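Munteanu Grappling adds amateur submission series for lighter weight classes

February – Munteanu Grappling, the promoter of amateur submission events, has confirmed a new series for athletes competing below the middleweight limit. The series will be held at the Gotside sports hall and run under the promoter's existing no-gi rule set, with changes to overtime and weigh-in procedure set out below.

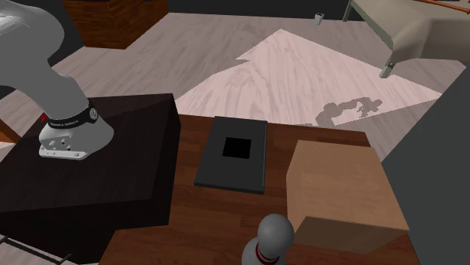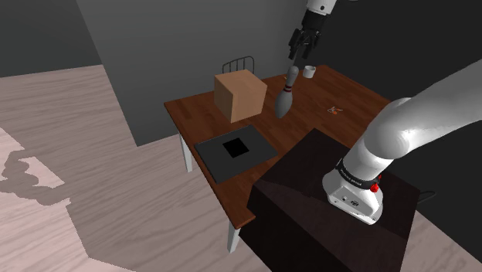
Format and rules

Each event will consist of a single-elimination bracket in 2 weight classes. Regulation matches last six minutes. A match with no submission goes to overtime, in which each athlete starts once from back control and once from the armbar position. The faster total escape time decides the result.

Heel hooks remain prohibited at amateur level. Straight ankle locks and kneebars are permitted. Slams and scissor takedowns result in immediate disqualification.

Weigh-in

Athletes will weigh in at 8 a.m. on the day of competition, in shorts and rash guard. No weight allowance applies. An athlete who misses weight has 60 minutes to return to the scale and is withdrawn from the bracket after a second miss.

Entries

The series has received 113 applications. Matchmaker Talha Bukhari will assign places on the basis of competition record and coach references. Applicants not selected will go on a reserve list.

Orlando Nina of Ullell Jiu-Jitsu and Irfan Naqvi of Skemer Fight Team have been confirmed for the opening bracket. Nina competes mainly from guard. Naqvi comes from a freestyle wrestling background and is entering his first submission-only event.

"The overtime change is the main technical difference from our earlier shows," said Naveed Durrani, event director. "Under the old procedure a referee's decision settled too many matches – escape time gives both corners a number they can check."

Officials

Razia Usmani will serve as head referee. A rules meeting for athletes and coaches begins at 9:30 a.m., and attendance is mandatory for anyone working a corner.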